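Equipment Planning for a Two-Arm Utensil Handling Bench

Student project report, Plirnness workshop group
Jan 27, 2020

1. Purpose

The project needs a bench on which two robot arms can handle kitchen utensils over open vessels. This report sets out what has to be bought, what can be shared, and what should wait until the July budget round. The task used for planning is spoon handling with one gripper, over a dark tabletop with a plain gray wall behind it.
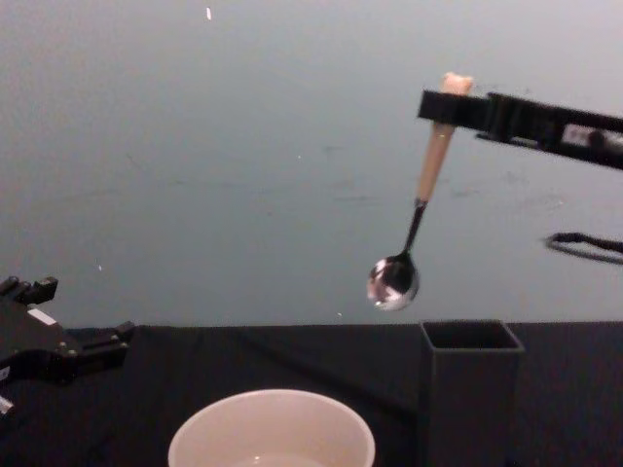
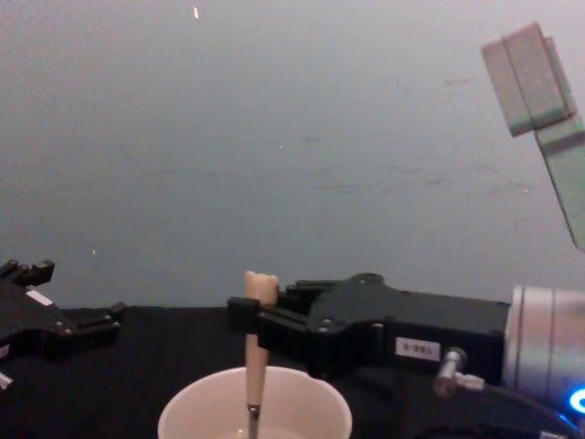
2. Requirements taken from the task

The gripper has to hold a narrow, tapered handle near its upper end. Standard flat fingers are acceptable for this. Liquid near the gripper connector is the main risk to hardware, so spare cables are budgeted from the start.

3. Budget

The equipment limit is $600, excluding the arms and grippers, which are charged to the Trolura account.

Spare gripper cables, 3 pcs, Aitken: $119 each, $357 total
Finger pad sets, 4 pcs, Ivia: $28 each, $112 total
Bowls, cups and spoons: $31
Table covering, dark matte: $40
Total: $540
Remaining: $60

4. Items deferred

A force sensor for the wrist was considered and does not fit under the limit. A second set of fingers with a curved profile is also deferred until slip data has been collected with the flat ones.

5. Ordering

Cables have the longest delivery time and should be ordered first. Vessels and spoons can be bought locally. The remaining $60 is held for shipping and is not to be assigned before the cable invoice arrives.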